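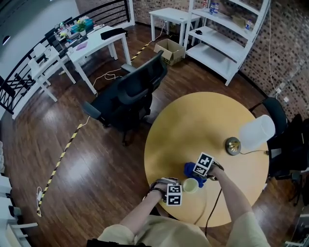 4.2 Comparison of the head cameras with hand-held marker cards

Before the gripper trials we had to decide which of the two head cameras, Skoltis or Zarnov, should give the hand position to the arm controller. Both cameras look down on the table from the head, and both have a wide lens. The person holds one card in each hand, and every card carries two square markers, so the position of a hand can still be computed when one of the two markers is covered by a finger. Figure 4 shows the cards in use over the round table, with the blue cloth and the small cup between the hands and the desk lamp at the right.

We recorded 14 sessions with each camera, and each session contains 200 reaches. Three of the authors took turns as the wearer. The objects on the table were kept the same for both cameras, but we did not fix their exact places, as this would make the task too easy for the controller. The lens correction was computed once per camera and was not repeated between sessions.

The main difference between the cameras appeared near the border of the view. In the middle of the table both cameras gave a stable position for both hands. When one hand moved far to the side, the Zarnov camera lost the markers earlier, and the controller had to keep the last known position until they were found again. We limited this waiting time to 300 ms; after that the arm stops. With the Skoltis camera the stop was rare, and most of the cases happened when the wearer turned the card too flat to the lens - a habit which Su-bin Um corrected after the first sessions by changing the way the card is gripped.

The delay was less important than we expected. The Skoltis camera adds 70 ms between the movement of the hand and the command to the arm, which is more than the Zarnov camera adds, but the wearers did not report that the arm felt slow. Ilze Avotiņš preferred the faster camera for small corrections close to the cup, and we come back to her remarks in Section 5.

For all gripper trials in the next section we therefore used the Skoltis camera. The recordings from the Zarnov camera were kept only for testing the marker detection offline, and they are not included in Table 2.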